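Pre-session inspection, remote demonstration cell, Prindby
Task set: shelf and table, snack cans and small bottles
Inspector: Hanne Hafþórsson
Month: May

Work through the list from the top before the first demonstration and again if the operator changes. Mark each line OK, FIX or N/A. A FIX in section 1 or 2 stops the session until it is cleared and initialed.

## 1. Stops and power

- [x] Stop button at the operator's seat latches and releases. **OK**
- [x] Stop button on the wall side latches and releases. **OK**
- [x] Arms hold position when the stop is pressed, no sag at the elbow. **OK**
- [x] Dead-man pedal cuts motion when the foot comes off. **OK.** Pedal is stiff. Still usable, but put a replacement on the next Lindqvist order.
- [ ] Power leads clear of the operator's feet. **FIX.** Lead was looped under the chair. Rerouted and taped before the session, initialed HH.

## 2. Remote control link

- [x] Left controller moves left arm, right controller moves right arm. **OK.** Check this every time. The two were swapped after the Vestley visit and it was only caught on the first reach.
- [x] Speed limit set to 40 percent for new operators. **OK**
- [x] Arms stop when the link is pulled. **OK.** Pulled 5 times, stopped each time.
- [x] Operator can see the wrist view and the head view together. **OK.** Wrist view is soft when the arm moves. Operators should slow down for the last part of the approach and not rely on that view to read labels.
- [x] Recording light on before motion starts. **OK**

## 3. Hands and fingers

- [x] Finger pads seated, no lifting at the corners. **OK**
- [x] Wrist screws hand-checked, none backed out. **OK**
- [x] Open and close each hand fully, twice, with nothing in reach. **OK**
- [ ] Wrist cable has slack through full rotation. **FIX.** Right wrist goes tight near the end of travel. Not a stop item. Operators are to stay out of the last part of the range until the Trallonero clip is refitted.

## 4. Work area

- [x] Table does not rock when pushed at the corner. **OK**
- [x] Only the task objects on the table. **OK** for the can and bottle task.
- [x] Cans on the upper shelf lying flat and not touching the front lip hard enough to roll. **OK**
- [ ] Steel wiped down. **FIX.** Smudges on the top. Wipe before recording.
- [ ] Glare checked in the head view. **FIX.** There is a wide bright band on the front part of the table. Keep the start positions of the objects out of it, or turn off the front row of ceiling lights.
- [x] Chairs outside the reach of both arms. **OK.** Reach was checked at full stretch with the power limited. Do not roll a chair closer to watch. 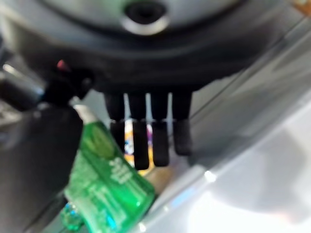
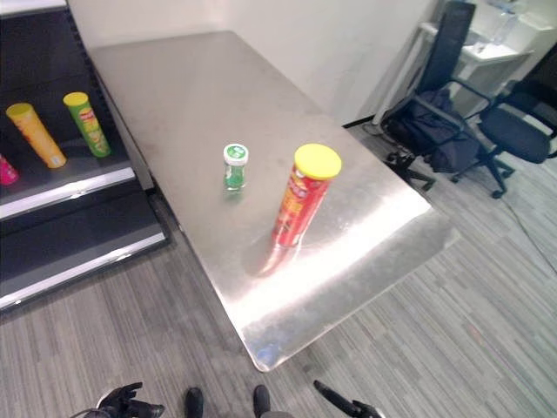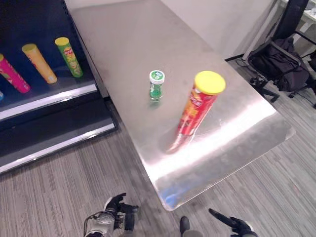 *Sec. 3 and 4. First picture: wrist view, fingers over the objects, green bottle at lower left. Second and third: head view, can and small green bottle on the steel table, cans on the upper shelf.*

## 5. Operator

- [x] Operator has read the task sheet and can say the order of moves. **OK**
- [x] Sleeves and lanyards clear of the controllers. **OK**
- [x] Spotter named and standing where the wall stop can be reached. **OK**
- [x] Operator and spotter agree on the word for stop. **OK.** The word is "hold". Do not use "whoa" or "wait", both were said in normal talk last session.
- [ ] Break taken after each block. **FIX.** First operator went straight through two blocks. The later demonstrations were rushed on the approach. Block length stays as it is, but the break has to be logged.

## 6. Guiding by hand

Fill in only when the arm is moved by hand in free-drive.

- [x] One person on the arm, one on the stop. **OK**
- [x] Grip the forearm housing, never the fingers. **OK**
- [x] Arm feels the same weight in all directions. If it drifts, end free-drive and redo the payload setting. **OK**
- [ ] Gloves available. N/A, not requested.

## 7. Recording count

Target for the set is 100 demonstrations. Nearly 100 were logged at the time of this check. Drops and missed grasps stay in the log and are tagged, not deleted. A demonstration in which the stop was used does not count toward the target.

## Open items

1. Right wrist cable clip, before the next hand-guided block.
2. Table wiped, object start marks moved out of the glare.
3. Break column added to the operator log.
4. Dead-man pedal, replace when the part comes in.

Cleared to run with the limits noted in sections 2 and 3.

HH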